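3.2 Collection of bimanual folding examples

The examples for the soft-goods subset were gathered with hand-held grippers, so that no robot arm had to be present while the operator worked. Each operator holds one gripper in each hand and carries out the whole task with the jaws alone, apart from short moments in which a free finger may steady the cloth. Jaw opening, gripper pose and the views from the wrist and head cameras are recorded on a common clock. We gathered 679 episodes in this way, of which 200 were set aside for testing before any model was trained.

Knitted items were chosen as the main class. They sag under their own weight, and a small error in the grasp point changes the hanging shape a good deal. A woven basket is part of the task setting, and its rim adds a second contact which the policy must learn to deal with. 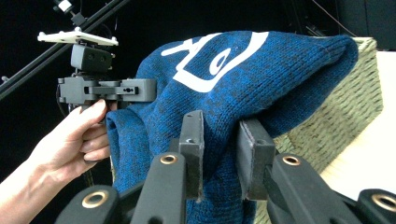
Figure 4. Handling of a blue knit garment at the basket rim, wrist view. The cloth is held between the finger pads of the near gripper, while the operator's fingers pinch its cuffed edge.

Geeta Pal objected at the design stage that episodes in which the bare hand touches the cloth would teach the policy to wait for help that never comes, and asked that they be dropped or at least labelled. We chose to label them. A per-step flag marks hand contact, and the action loss is set to zero wherever the flag is raised. The images from those steps are still used to train the visual encoder. Labels were made by one annotator and checked by a second; where the two differed by more than 16 time steps, the episode was labelled again from the start.

Operators were given the goal state but no fixed order of grasps. In early trials a scripted order gave smooth but very similar paths, and the resulting policy recovered poorly when the first grasp slipped. The final instructions asked only that both grippers begin open, with the jaws facing the work area, and that neither leave the head camera's view for long. 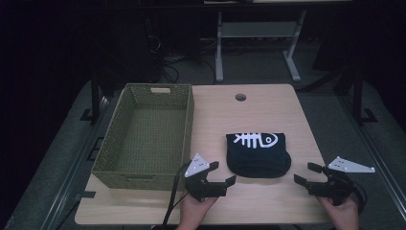 Figure 5. Tabletop layout from the head view, with the basket on the left, a black cloth item and both grippers held open.

Episodes were rejected if pose tracking was lost in either gripper, if the clocks drifted apart, or if the operator restarted the task part-way through. Failed grasps were kept as long as the operator went on to finish. Seven operators took part, and the test episodes were drawn from all of them in equal proportion to their share of the full set. No resampling was applied to balance the item classes.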